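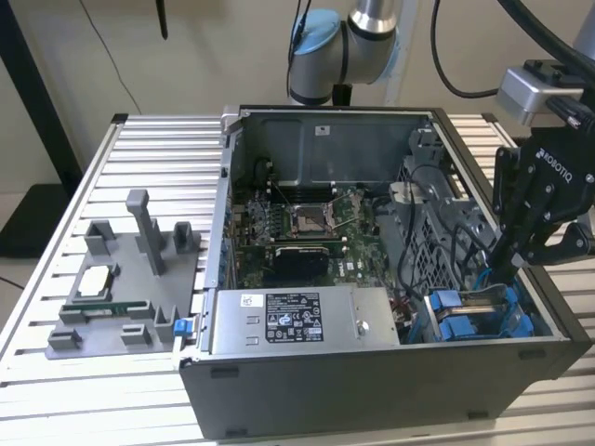 FIMTHORPE, May

By the building desk at Kakix

Spring walk-through for small offices and workshops, with our comments

Every spring we put out the same checklist, and every spring we get such kind and useful letters about it that the comments have grown longer than the list. So be it! This is the version we use in our own building, a 3000 square foot brick place with offices in front and benches in back, and we've left our notes in so you can see where we passed, where we grumbled, and where we had to go buy something. Print it, scribble on it, cross out whatever doesn't apply to you. If you rent, send your landlord a copy when you're done (ours was very nice about the stair rail).

Allow yourself a full morning. Wear shoes you don't mind getting dusty, and take a flashlight, a tape measure and a pencil.

Doors and ways out

[ ] Every exit door opens fully from the inside without a key.
Comment: Pass on all but the side door, which had swollen over the winter and needed a shoulder. We had it planed the following week and it swings beautifully now. Do try each door yourself, even the one everybody uses forty times a day, and open it all the way until it stops.

[ ] Exit signs are lit and can be read from the far end of the hall.
Comment: Pass. One sign was a little dim, so we've put it down for a look in the fall.

[ ] Halls and landings are clear.
Comment: Fail, and it's the same fail as last year. Cartons from the Baek order had been "resting" by the back stairs since before the holidays. They're gone now. If you need a resting place for cartons, give them a proper one and mark it with tape on the floor, and you'll be surprised how well people respect a line of tape.

[ ] The meeting spot outside is known to everyone, including whoever started last month.
Comment: We asked around over coffee and got two different answers, both very confident. The spot is the bench across the parking lot. It's now written on the card by the phone.

Fire extinguishers and alarms

[ ] Each extinguisher hangs on its bracket, with the needle in the green and the pin in place.
Comment: We have 4, and all passed. The one near the kitchen had a calendar hanging over it, which looked rather pretty and has been moved to the other wall.

[ ] Inspection tags are current.
Comment: Pass.

[ ] Smoke alarms sound when tested.
Comment: Pass, after one new battery. Please warn the people next door before you do this. We forgot, and we owe them a pie.

Floors, stairs and lighting

[ ] Stair rails are tight along their whole length.
Comment: Loose at the bottom bracket. Repaired. Walk the full flight with your hand on the rail, going up and coming down, and lean on it a bit as you go — a quick wiggle at the top step wouldn't have found ours.

[ ] Mats lie flat and don't curl at the corners.
Comment: The front mat had had enough and we replaced it with a heavier one. The old one went to the garden shed, where it seems happy.

[ ] Stairwell and storeroom lights come on right away.
Comment: One slow starter in the storeroom. New tube fitted.

[ ] No worn or lifting floor tiles where people carry things.
Comment: Two by the copier. We're waiting on a quote, and until then there's bright tape on both.

Cords, outlets and equipment

[ ] No cord runs under a rug, through a doorway or behind a radiator.
Comment: One found, running under the rug in the small meeting room to a lamp that none of us remembered buying. The lamp now lives next to an outlet.

[ ] Power strips are plugged straight into the wall and never into each other.
Comment: Pass this year, and we're a little proud of it. Get down on the floor with the flashlight for this one. From standing height every desk looks innocent.

[ ] Plugs and outlet covers are free of cracks and brown marks.
Comment: Pass. One cover was missing a screw.

[ ] Space heaters are put away for the season and their cords looked over first.
Comment: All but one put away. It belongs to the chilly corner by the window, and we've agreed it may stay until the end of the month if it's switched off at the wall each night. The thermostat is set at 74 already, so we think that's generous.

[ ] Anything with its cover off, a desktop computer included, is unplugged before hands go in, and its screws are kept together in a dish.
Comment: Pass. Power supply units stay closed and go out to a repair shop if they're suspect. A muffin tin makes a fine screw dish, by the way, and you can label the cups.
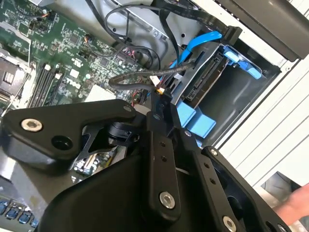

Kitchen and washroom

[ ] Outlets near the sink trip and reset when you press the test button.
Comment: Pass. Press both buttons, and plug in a small lamp so you can see it go out and come back.

[ ] Nothing is stored on top of the microwave or against its vents.
Comment: Paper plates, a fruit bowl and a stack of napkins. All moved.

[ ] Hot water is comfortable on the hands and never scalding.
Comment: A touch too hot in the washroom. We turned the heater down a notch and will try it again next week.

[ ] First aid box is stocked and nothing in it is out of date.
Comment: We were out of the medium bandages, as ever, and the eye wash had expired. Order twice as many mediums as you think you need.

Storage and shelving

[ ] Tall shelves are fixed to the wall.
Comment: Pass, except for the new unit that came over from our Idville storeroom, which had been set up in a hurry. It's anchored now. The label says it will hold 1000 pounds, but we've put the heavy boxes on the bottom shelf all the same.

[ ] Stepladder feet and hinges are sound.
Comment: One rubber foot missing. The ladder is out of use until the replacement arrives, with a note tied to the second rung so it can't be overlooked.

[ ] Paints and cleaners are closed, labeled and off the floor.
Comment: One jar with no label at all. We didn't sniff it and neither should you! It went to the county drop-off along with the old paint.

Put your initials at the bottom of each page, and write beside every fail the day it was fixed. We keep ours in the blue binder by the front desk, with the last few years behind it, and it makes for oddly pleasant reading over lunch.

Letters and corrections are welcome at the front desk as always. Several of you asked for a version for garages and sheds, and we hope to have it ready by August.

Related items
Getting the gutters ready before the June rains
What to keep in a winter car box
How we labeled our breaker panel
Reader letters: stair treads, good and bad
Fall walk-through checklist, with comments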